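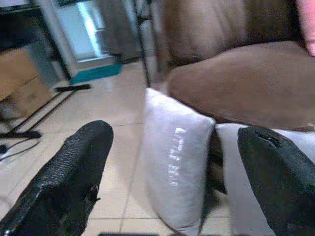 Spring Showcase: your questions, my answers

I run the Spring Showcase at Walczak School, and every February my inbox fills up with the same questions (I love them all, keep them coming!). So I've put my answers in one place. If yours is missing, write to me through the school office.

When do I find out if my child is performing?

Slips go home with students the week after auditions. Every student who auditions gets a slip, whether it's for a solo spot, a group number or the chorus. Please sign it and send it back, even if it gets crumpled in a backpack first.

How many pieces can one student enter?

Three, and that's counting everything: music, dance, drama, visual art. A duet counts as one for each of the two students. I know some of you have kids who'd happily do ten, but we do want to get home before midnight.

How big can artwork be?

Flat work needs to fit on our display panels, so 40 inches on the longest side. Sculpture goes on the tables in the Juvis Room. Put the name and grade on the back or the base, in pencil or on tape.
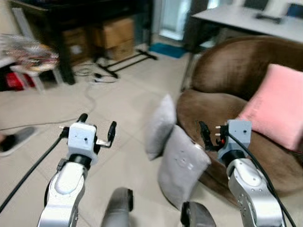
Page last changed: March 31, 2025

Do I need tickets?

Yes, one for every person who needs a seat. Babies on laps get in free. The Tevano Auditorium seats 1,122, and last year we still had grandparents standing in the back, so do order early! Performers don't need a ticket, but they sit with their class until intermission.

What should performers wear?

Chorus is black pants or skirt and a plain white shirt. Band is the same with the school tie, which I hand out backstage and would dearly like to get back afterward. Soloists can pick their own outfit as long as they can move and breathe in it. Dancers, check with your dance teacher, because every number is different.

Can I film my kid? 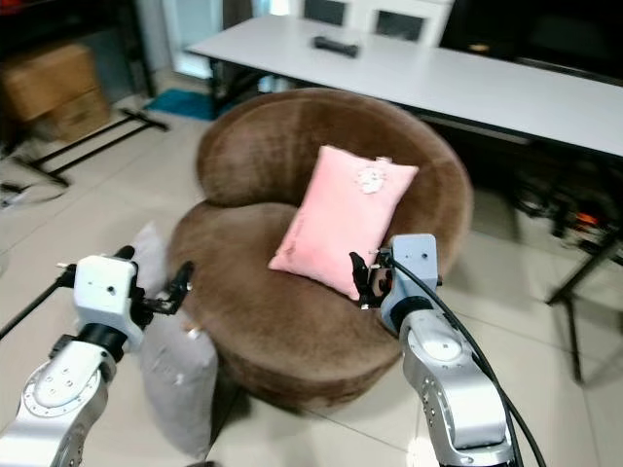

You can, from your seat, with the flash off. Please keep tablets down, they block the view for whole rows behind you. We also record the full evening, and the link goes out to families in the Jamov newsletter once I've finished editing (give me a couple of weeks).

Is there a program?

There is, and it's free at the door. Student art goes on the cover again this year. Families can add a good luck message inside, up to 99 characters with spaces. Yes, emojis count, and no, the printer doesn't like them.

When can we pick up artwork?

Any day after school in the week following the show, from the art room. Bring a bag for anything with glitter on it.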